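Vomedero Building Council – Member Forum
Shared Rooms and Interiors

Topic: Wall color for the shared kitchen and meeting room

Posted by rolland_wing_rep
Members are asked to comment on the proposal to repaint the shared rooms on the ground floor. The council has received 23 written responses from a mailing to 177 households. The present proposal calls for one dark accent surface in each room, with the remaining walls in a pale, cool shade. Comments will be accepted until noon on Thursday.

The points on which the council seeks guidance are as follows.

1. Whether a dark accent is suitable in a room that receives little daylight in February.
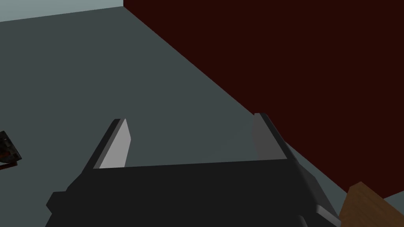

2. Whether the pale shade should continue into the hallway.

3. Whether the work should be carried out in one stage or two.

Posted by cuson_unit_owner
With regard to point 1, I am opposed. A dark surface makes a low room feel lower, and it shows every scuff at chair height. The Testard annex was painted in a similar manner and required touch-up within the first year. The minutes of that project should be made available before any vote is taken.

On point 2, I have no objection. The hallway has needed paint for a long time.

Posted by third_floor_east
I respectfully disagree with the previous member. The annex was painted with a flat finish, and flat paint marks easily. A washable satin finish was discussed at the time and was declined on cost. 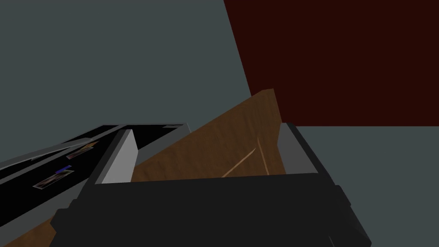
The difference in price was around $170 for the whole room, a modest sum when set against a second visit from the painters. I would ask that the finish be written into the contract this time.

Posted by rolland_wing_rep
The finish will be added to the list of open items. In reply to the question about records, the annex minutes may be read at the front office during regular hours.

The maroon and lighter tones under discussion can be compared below. 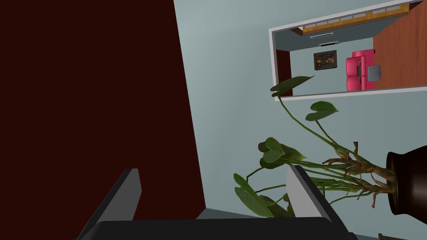

Dark maroon on a plain surface.

Posted by cuson_unit_owner
Thank you for the information on the minutes. My objection stands. If the majority prefers maroon, I request that it be kept off the ceiling. A ceiling in that color will call for more lamps, and the electric bill is shared by all members, including those who never use the room.

Posted by garden_side_member
The ceiling is the one place where I would support it. Nothing rubs against a ceiling. Pale walls would carry most of the light, and the counter would not have to match anything.
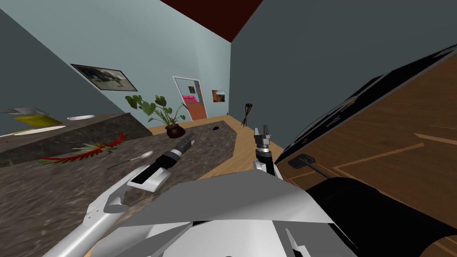

Maroon ceiling, blue-gray walls, speckled brown-gray marble counter.

Posted by third_floor_east
I could accept a dark ceiling on a trial basis in the kitchen only – the meeting room is used for reading and should remain light throughout. I would also prefer two stages, so that one room stays open while the other is closed.

Posted by cuson_unit_owner
Two stages would mean paying the setup charge twice. The council should obtain a written quote for both options. Any amount over $1,000 must go to a full vote under the house rules.

Posted by rolland_wing_rep
Both quotes will be requested. The hallway has drawn no objection and will go forward as a separate item. Members who have not yet commented on the ceiling are invited to do so in this thread.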